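The basket problem, sort of solved

Quick one tonight, I've got bread in the oven and no idea where the timer is. (Which is a basket problem in itself, see below.)

So. Every flat surface in this house had become a tray for stuff. Keys, dog lead, bills, the torch with no batteries, the batteries. I'd had enough by June, wrote TIDY THE TABLE on the fridge whiteboard, and then walked past it for five months. Good effort.

What got me going was the council hard rubbish. Had to drag the old sideboard out to the nature strip, and everything in it had to go somewhere, and somewhere was the table. Couldn't eat at it for a week. Dinner on the couch, bowls on knees, sauce on the good cushion.

The rule I settled on — one basket, one job. If a thing hasn't got a basket it hasn't got a home, and if it hasn't got a home it's off to the op shop. Sounds strict. Is strict. I've already broken it twice.

I started with wicker because I had wicker. Brown, woven, off a hamper somebody gave us years back, the crackers and quince paste long gone. It'd been in the laundry cupboard holding pegs and one lonely sock. Tipped it out, gave it a go with the vacuum brush, wiped it down with a damp cloth and stood it in the arvo sun for an hour. Came up beautifully. 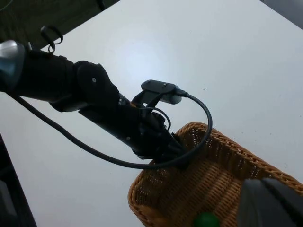
Things I've learned about wicker, in no order. Don't soak it. Don't stand it next to the heater, it goes brittle and starts shedding bits all over the floor. An old toothbrush gets the fluff out of the weave better than anything you can buy for the job. If a strand pops out, wet just that bit, tuck it back under its neighbour, peg it overnight. And don't put rice in one. I don't want to talk about the rice.

I did go looking at plastic. Flilard does a stackable tub with a clip lid, looks smart in the shop, but they wanted $50 for the set and I would've needed two sets. $100 on tubs! To put rubbish in! Walked out with a dish brush and felt very pleased with myself. There's also the Hernorard ones with fabric sides, which my sister-in-law swears by, only they sag the minute you put anything heavier than a tea towel in them. Fine for a nursery I suppose.

Wicker holds its shape, that's the main thing. And it breathes, so a slightly damp dog toy won't turn into a science project. You can see through the gaps a bit too so there's some warning of what's lurking.

The sorting took me a Saturday and a bit. I'd planned an hour, ha. Cleared the white table completely, wiped it, then only let things back on one at a time. This is the slow part and I reckon it's the only part that matters. You pick up a thing, you decide, you put it down somewhere. No "later" pile. I had a later pile last time and it was still there at Easter.

Ended up with 4 jobs that needed baskets:

Leads, balls and dog bits
Chargers and cables
Mail (opened only!!)
Winter woollies, beanies mostly

Everything else either had a drawer already or went in the op shop bag. The op shop bag was huge. The Atinga catalogues went straight in the recycling, a whole stack of them, why was I keeping those. There was a jigsaw in there too with the lid taped down and I was so sure it was missing a piece that I nearly chucked it, then thought no, somebody will want to do it, so it's in the boot of the car. Where it will probably live until next June.

Cables took longest. I tested every charger against every gadget and threw out the ones that matched nothing, and of course two days later I needed one for the old camera. Never mind. Velcro ties on the rest, label on each with masking tape. The masking tape is already peeling, might need to get propper tags.

Dog basket was the easy one. Ropes at the bottom, balls on top, lead over the rim so I can grab it on the way out. He's worked out he can help himself, which is fine until he decides at 5am that he'd like the lot.

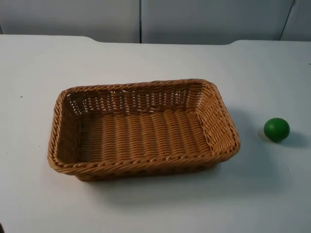
MEASURING UP (boring but do it)

Measure the shelf before you buy or shift a single basket. I'm saying this because I didn't. The gap in our hall unit is 254 mm high and I know that number off by heart now, because I got a second-hand basket that was just that bit taller and spent ten minutes trying to talk it in sideways. Measure the height, then the depth, then check for the skirting board at the back, that'll pinch a bit off you as well.

Leave room for your hand over the top. If you have to slide the whole basket out each time to get at it, you won't put things back, you'll leave them on the table, and round we go again.

Rounded corners waste a bit of shelf but they don't snag jumpers. Square ones fit better. I've gone rounded because see above, already owned it.

Liners — still undecided. I cut up an old pillowcase for the beanies and it's good, stops the wool catching. For mail I wouldn't bother. For dog things absolutley not, you'd be washing it every second day.

I also got a tin of Plostovex wax for the wooden shelf while I was at it. Smells like oranges and floor. Two thin coats, buff it off with a sock (found a use for the lonely sock!). Baskets slide on and off much easier now.

Still to do: the drawer under the oven, the shed, the bag of bags. Might do the bags next week if it rains.

Right, bread. I can smell it, so it's either done or very done.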